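Part-Time Box Office and Front Desk Person, the Grallthorpe, Bornville

Posted in: Jobs. Hours: part time, evenings. Start: September, or sooner if you can stand it.

The Grallthorpe is a 191-seat theater on Merno Street with a loyal audience, a decent sound system and a roof that has opinions about rain. We put on plays, a few concerts, a film series with subtitles and, every winter, a comedy about a haunted boarding house that we have tried to retire twice. People wrote letters.

We need someone to run the front desk four evenings a week. You would sell tickets, hand over tickets already sold, find tickets that were "definitely emailed," and explain to grown adults that row F comes before row G. You would also answer the phone. The phone is mostly for the pizza place, whose number is one digit off from ours. Their large pepperoni is 2 dollars off on Wednesday, and you will know this by heart within a month.
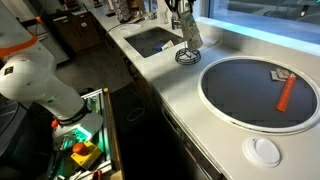 The front desk is a sociable job, and we want somebody who likes strangers in quantity. On a full night most of the audience arrives in the same ten minutes, and they all have a question. You'll need to keep a line moving without making anyone feel processed. A long white counter gives people somewhere to lean, and they will lean on ours, set down their umbrellas, and tell you about the production they saw in college. Be kind. Then point them toward the doors, which close at 7:30 p.m. whether or not the story is over.

What we're looking for: you have worked with the public before and still speak of them fondly. You can count a cash drawer and get the same answer more than once. You are comfortable with ticketing software that was last updated when people were excited about the year 2000. You can lift a 50-pound box of programs, or know how to open it and make several trips.

Theater experience is welcome but not needed. If you are an actor, fine, but please understand that the lobby has no second act for you.

What we offer: hourly pay a little above what the movie house gives, paid every other Friday. Two free seats to anything that isn't sold out. Coffee from the Pfeiffer bakery next door, who send over whatever pastries didn't sell, so you'll become well acquainted with the prune one. The building goes dark for most of January and so do our paychecks, and we would like you to know that now.

To apply, send a resume and a short note telling us about the worst seat you ever had at a show. Skip the formal cover letter. You can leave it all at the box office any evening after 5 p.m., or slide it under the door marked Office. Do not slide it under the door marked Stage, where it will be swept up with the confetti.

We'll call everyone we'd like to meet. If a stranger rings and asks for the Grallthorpe, please don't order a pizza.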